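ホーム | 事業所案内 | 採用情報 | よくある質問 | お問い合わせ

【募集】翻訳校正スタッフ(韓国語・ベトナム語)/Sallard 翻訳室

Sallardでは、生活情報冊子「Tovus」の翻訳原稿を読み、日本語の原文と突き合わせて直すスタッフを募集します。Tovusは、日本で暮らし始めた人に向けて、ごみの出し方、病院のかかり方、学校からの連絡の読み方などをまとめた冊子で、市役所の窓口や日本語教室に置いてもらっています。次の改訂版で掲載項目が大きく変わるため、校正の人手を増やします。

■仕事の内容
・韓国語またはベトナム語に訳された原稿を、日本語原文と照らし合わせて確認する
・訳抜け、数字の誤り、用語の不統一を直し、変更履歴を残す
・電話番号、受付時間、書類名の確認
・用語集の更新
・組版後のPDFの文字化け、改行位置の確認

新規の翻訳はありません。訳文の書き直しが必要なときは、翻訳担当者に差し戻します。韓国語はEun-ji Cha、ベトナム語はDiệp Trìnhが担当しており、疑問点は直接やりとりしてください。連絡は日本語でもそれぞれの言語でもかまいません。

担当する原稿は、改訂版の全130ページのうち、医療と学校の章が中心です。医療の章には問診票の見本が入ります。症状の言い方は辞書の訳語のままだと通じにくいものがあるので、読む人が窓口で指さして使うことを考えて確認してください。

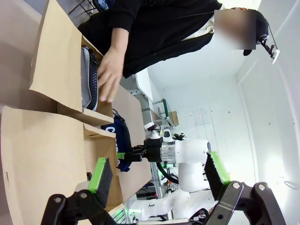

黒いパーカー姿の一人

■勤務条件
雇用形態:契約社員(更新の可能性あり)
募集人数:3名
勤務時間:午前9時30分から午後4時30分まで(休憩1時間)
勤務日数:週4日。曜日は相談のうえ決めます
勤務地:Sallard 翻訳室(Granhamビル内)。仕事に慣れた後は、週2日まで在宅で作業できます
勤務開始:9月
試用期間:14日間(条件は同じです)
給与:経験に応じて決定し、面接時に書面でお示しします
交通費:実費支給(上限あり)
社会保険:法令に従い加入

冊子の入稿前は作業が立て込みます。残業をお願いする場合は前の週までに相談し、残業代は全額支払います。

■応募資格
必須
・韓国語またはベトナム語の文章を、細部まで正確に読めること
・日本語の行政文書を読んで理解できること
・表計算ソフトと文書ソフトの基本操作

あるとよいもの
・校正、編集、通訳、日本語教育のいずれかの経験
・日本の病院や役所で、家族や知人の手続きを手伝った経験

国籍、学歴、年齢は問いません。在留資格によっては勤務できない場合がありますので、応募の際に在留資格の種類をお知らせください。日本語能力試験の合格証は不要です。校正の経験がない方には、最初の2週間、Ye-rin Wooが付いて赤字の入れ方から説明します。

■選考の流れ
1. 書類選考
2. 校正の課題(自宅で行います。原文はA4で2枚、辞書と検索の使用は自由です)
3. 面接(1回、40分程度。オンライン可)

課題は100点満点で採点しますが、点数だけで決めることはありません。判断に迷った箇所に、迷った理由を書き込んでください。課題に取り組んだ方には、結果にかかわらず所定の謝礼をお支払いし、採点済みの答案をお返しします。面接は翻訳室長のDeok-su Kwakと、人事のBok-nam Seokが行います。

■応募方法
次の書類を、採用情報ページの応募フォームからお送りください。
・履歴書(書式自由、写真不要)
・職務経歴書(職歴のある方)
・志望理由(日本語で400字以内)

件名に「翻訳校正」と、担当を希望する言語を入れてください。両方の言語で応募する方は、主に担当したいほうを先に書いてください。書類選考の結果は、合否にかかわらずメールでお知らせします。応募書類は返却せず、選考終了後に当方で破棄します。

■よくいただく質問

Tovusの見本は読めますか。
前の版を翻訳室で閲覧できます。遠方の方にはPDFをお送りしますので、フォームの備考欄にその旨を書いてください。

用語集は何を使っていますか。
社内で作成した「Qudah」という用語集です。入社後に閲覧権限をお渡しします。課題では使いません。

ほかの仕事と兼ねることはできますか。
できます。同じ自治体の翻訳を他社で請け負っている場合は、面接の際にお知らせください。

子どもの学校行事などで休めますか。
休めます。入稿の週に重なるときは、早めに室内で調整します。

シェア 14 | コメント 3

お問い合わせ:Sallard 翻訳室 採用係(お問い合わせフォームをご利用ください) © Sallard ページの先頭へ戻る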